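Subject: Re: [cloth-manip] Scoring the stretch step before folding
From: Ruth Ñahui
Date: Sat 10 August

Hi Fabian, hi everyone,

Fabian Wyss wrote:
> We read the Drustby notes with a lot of interest. One question from
> our side: how do you decide a garment is "flat enough" in the air?
> We tried a plain threshold on covered area and it keeps rewarding
> shirts that are held by the wrong corners. Also, is 267 labeled
> grasps really all you trained on?

Thank you for reading so closely, and sorry this took me a while – I wanted to go back through our logs with Gertraud before I said anything silly in front of the whole list!

Yes, 267 is right for the labeled part. We had 2000 unlabeled trials from the Ikina runs sitting on a disk, and those went into the first stage, where the model only has to guess which of two moments in a trial came later. The labels come in afterward, to teach it which pairs of corners are worth pulling on. I was doubtful when Cristóvão suggested it (he will happily tell you how doubtful), but it has held up nicely for us.

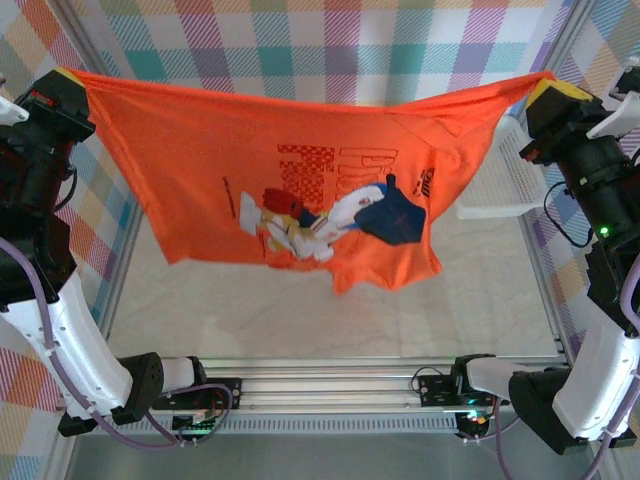 As for the threshold, we gave up on area early, for just the reason you describe. What we score now is the sag of the top edge between the two grippers, measured against the distance between them. A shirt held by a sleeve and the opposite hem can cover plenty of area, but its upper edge tends to hang in a deep curve. The lower part of the cloth we let do whatever it likes. Folds down there mostly get sorted out when the arms lay the shirt down, and trying to score them made everything worse.

With that change we went from 60 percent good stretches to roughly three quarters on the Gadwood test set, all T-shirts. Please don't quote that for towels or anything with buttons; we haven't tried. Thick printed shirts are still our weak spot, as the stiff part can hold an edge up and fool the score a little.

Urs is tidying the code and I will post here when it's ready. If your group has failed stretches to share, even a small batch, I'd love to see them!

Warmly,
Ruth

This archive uses cookies to remember your display settings. Accept | Manage preferences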